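Swapping fingers again

So the new soft fingers from Mirard finally showed up, and I've spent most of February's leftover hobby money on them, plus the whole weekend. No regrets! My old Brirkow set was stiff enough that anything smooth just skated away from me.

I did 49 grabs with each pair, same objects, same tired wrist. The Mirard ones dropped 2. The Brirkow ones dropped 8, and most of those were in the first ten minutes when I was still squeezing too hard — my fault, probably.

The wide lens took more getting used to than the fingers did. Straight edges go all bendy, and I kept reaching short (I'm better now, a little).

Next up is the kitchen stuff, where I want to see how the pads do on handles and lids.
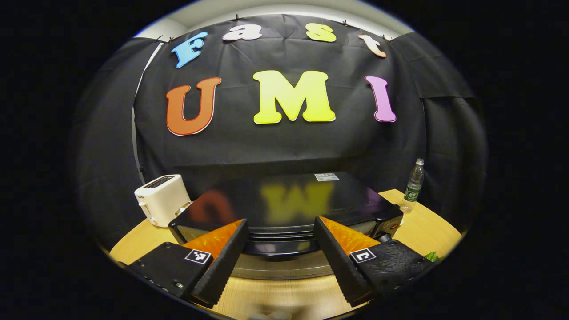
I still want to try the Girkach pads too, if they ever come back in stock.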